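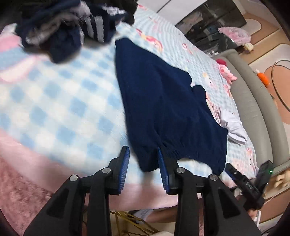 Bình Lò wrote to us in February that the sweater we sent back had outlasted the two she bought to replace it, and asked why we don't say more about ourselves. We had a price list and a phone number up at the time. This page is the longer version.

Vasum Mending is a clothing repair shop on the second floor of the old Godent building, above the shoe store. We fix knitwear, replace zippers and elastic, patch knees and elbows, and take in or let out most everyday clothes. We do not do wedding dresses, leather or fur.

The shop started as one sewing machine and a folding table in the back of Podley Dry Cleaners. When Podley closed its counter we took over the repair side and kept the customers who wanted to stay. Some of them still write "Podley" on their checks and the bank still takes them.

There are 10 of us now. Two work only on knits, by hand, at the window end of the room where the light is better. The rest share the machines. Everyone who joins spends the first months on hems and buttons before moving to anything else.

Last year we repaired 356 knit pieces, more than any year before. Cuffs and hems are most of it. A ribbed edge takes the wear long before the body of a sweater does, and we can usually pick up the stitches and knit a new one in a matching yarn. Where no match can be found we call you before we start.

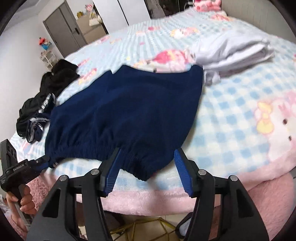
Waistbands are our other steady job. Elastic gives out while the cloth around it still has years left, and many people throw the whole thing away at that point. On a navy garment with a gathered waist like this one, the work would be to open the casing, pull the old elastic, thread a new length and close it up again. Children's sizes are charged at half price. Please wash everything before you bring it in.

We keep over 700 spools of thread on the wall and buy most of our yarn from Sầm, a small mill that will dye short runs for us. Leftover yarn goes in the basket by the door and is free to take.

Drop-off is from 9 a.m. Pickup closes at 6 p.m.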